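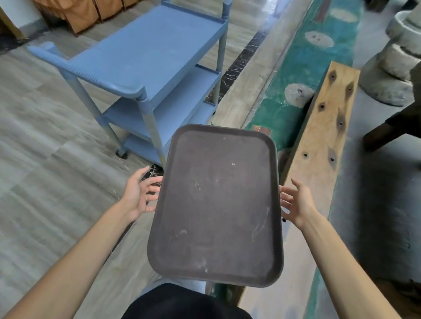
Clerwood Trail Riders — notes from the club meeting, 11 June 2021

Taken by me, Gráinne Ó Súilleabháin, as Ultan's hand is still strapped up and his writing was bad enough before that. Shout if I've got anything wrong and I'll fix it before the next one.

Present: Enda Conneely (chair), Ultan Noonan, Mervyn Clegg, me, and 16 other members.
Apologies: Gearóid Ó Briain, who was on lates but sent a long email, so he was sort of there anyway.

May minutes
Agreed, with one change. Mervyn did not "offer" to lend his trailer for the summer, he said he would think about it. He has now thought about it and the answer is yes, as long as it comes back with both light clusters working.

Green lane at Prasley
Most of the evening went on this. The farmer at the top end has been on to Enda again about bikes going through after dark, and he's fairly fed up. Enda told him none of our rides go out later than teatime, which he accepted, but he'd like us to keep off the lane altogether while the ground is soft near the ford. I thought that was fair enough. Ultan didn't, and said that if we give up a legal lane every time somebody grumbles we'll end up riding round a car park. Quite a bit of back and forth here! In the end we voted for a voluntary stop on the section between the ford and the top gate until the next meeting, 11 for, 6 against, and the rest sat on their hands. The bottom half stays open and we'll go through in small groups, engines off if there are horses about.
Enda to ring the farmer. I'm to put a note on the website.

Noise
Gearóid's email was mainly about end cans. He borrowed the meter and tested a few bikes after the last ride, and two of them were well over what we'd want to be stood next to, never mind live next to. He didn't name names and I'm not going to either, but you know who you are, and one of you is me. (I've ordered new packing.) He'd like everyone checked before the Billmont run. Mervyn wondered if that would put new people off, and Enda said being shouted at by a dog walker puts them off more. Agreed we'd do it in the yard on the morning, and anyone too loud can swap back to a standard pipe and come along.

Billmont run
28 names down so far, which is loads for us. The route is 47 miles with a fuel stop at Buckley, so if you've got one of the little trials tanks please bring a can for the van. Ultan is leading the quick group and Mervyn the steady one, and I'll be sweeping at the back with the tow strap. Everyone needs to be taxed, insured and MOT'd, with a plate you can read. We did have to turn a chap away last year and it was horrible for everybody.
There was a question about whether learners can come. Yes in the steady group, if their bike is one they're allowed to ride on the road and they've got their L plates on.

Club kit
The paddock stand has gone missing. If it's in your garage, just bring it back, no questions. The chain tool has snapped and Enda will look at prices.

Any other business
A member asked if we could do a beginners' evening on wheel bearings and chain adjustment. Lots of nodding. Mervyn will run it in his workshop if people bring their own rags and gloves — he got through an awful lot of his last time.
Ultan has a set of knobblies going spare, half worn, free to whoever collects them.

Next meeting same place, same time. Gearóid to bring the noise meter, and I'm on biscuits.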